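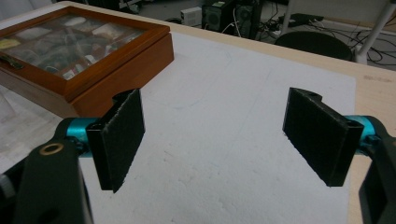 Photo: Bianca Iordache

January, a little before 7 in the evening

Snowed until lunch and then stopped. I shoveled the front steps and the path to the gate, and left the side path for tomorrow. The neighbor's car was still buried when I came in.

I spent the afternoon on the bread again. The Pulla flour ran out last week, so I used the new bag, the one Mircea brought back from the mill shop. It takes less water. I weighed out 500 grams and held back a little of the water, and even so the dough was slack and stuck to my hands and sleeves. I gave it 3 folds, half an hour apart, and it came together by the last one. I shaped it on the counter with too much flour, which I always do, and put it in the long tin.

The loaf weighed 487 grams after it cooled, out of the half I baked. The other half is in the refrigerator for the morning. The crust is good on top and pale on the bottom. I should move the rack down a notch. I wrote that on the card inside the cupboard door, under the note from December that says the same thing.

Mircea called at four. He is still waiting to hear about the apartment on the second floor. The landlord wants another letter from his employer, and the woman who writes the letters is out until next week. He sounded tired but all right. I told him he can leave the boxes in our basement as long as he needs to. He asked about the starter and I said it was fine - it smells a bit sharp, so I fed it twice today.

Bianca stopped by for her casserole dish and stayed for soup. She thinks I should try baking in the covered pot again. I don't like lifting the hot lid, but the bread was better that way, and she knows it. We cut the loaf while it was still too warm and ate the heel with butter. She took a quarter of it home in a dish towel.

Paid the gas bill, 13 dollars more than last month. Turned the upstairs radiator down before I forgot.

Finished the chapter about the canal and started the next one, but the lamp by the chair has begun to flicker. Need bulbs, butter, rye flour if they have it, and salt for the steps. Alarm set for six so the second loaf can come out of the cold before I shower.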